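25 April 2024

Dye bench, continuing the lightfastness strips from last week.

Pulled the second set of wool swatches out of the window box this morning. They have had 11 days of south light. The masked half of each strip was taped down with black card, and the tape held on all but one (the logwood over alum, where the corner lifted and let a wedge of light in). I am keeping that one in the set but marking it with a cross so it doesn't get read as a true half.

Readings against the blue wool card:

Logwood, alum mordant: grade 2, maybe a touch under. Gone brown at the exposed end.
Logwood, iron mordant: grade 4. Darker to start with, so hard to judge by eye.
Cochineal, alum and cream of tartar: grade 4.
Cochineal over weak indigo: grade 3. The pink goes first and leaves a flat blue-gray.
Orchil: grade 1. No surprise there. It was visibly paler by day three and I should have written that down then.
Grotano acid violet, half strength: grade 5.

The half-strength Grotano bath is the closest we have to the soft lavender Iona Carnegie wants for the Shearer order. Full strength is too blue. She asked for something between lilac and a grayed purple, on a pile fabric, and pile always reads lighter at the tips than flat cloth out of the same pot. I need to dye a pile sample before saying anything more about the shade.
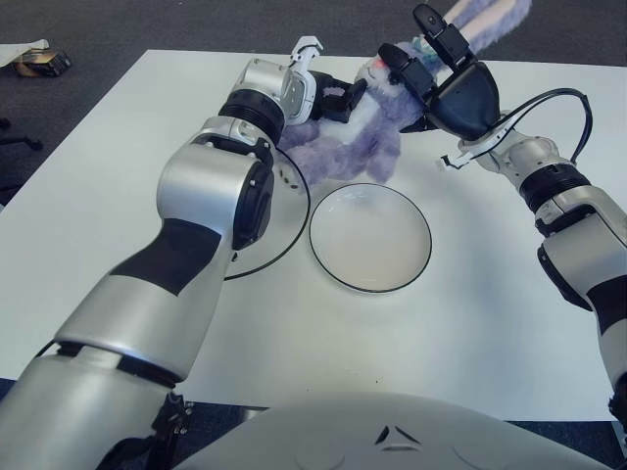
Lavender-purple on plush, the bunny against the white tabletop.

Pile sample, first try. Used 50 g of the Bulturari wool pile, scoured twice, soaked overnight. Bath at half strength with white vinegar, brought up slowly over 50 minutes and held just under a simmer. Stirred too much at the start. The backing took the color well, but the pile felted slightly along one edge and the roots are a shade darker than the tips. Brushed it out with the soft wire brush once dry and it improved, though the edge is still matted.

Second try, same weight. No stirring after the first five minutes, only lifting the piece and turning it over. Let it cool in the pot. Much better hand, more even color. Exhaustion was good too – the bath was nearly clear when I poured it off.

Rinse water ran clean after the third change. Rubbed a damp white cotton square over both samples, 12 strokes each. First sample left a faint mark, second left nothing I could see.

The Trileo scale is drifting again. It read 9 g with an empty cup after zeroing, then settled when I moved it off the shelf. Both dye weights today were checked on the old balance, so they stand, but the cochineal figure from last week may be off. Will redo that one.

To do:
Cut a strip from the second pile sample and put it in the window box, half masked, wider tape this time.
Order more cream of tartar.
Ask Iona if she can live with a grade 5 or wants it tested to the end of May.
Label the jars on the lower shelf. Two of them are both marked "madder, old".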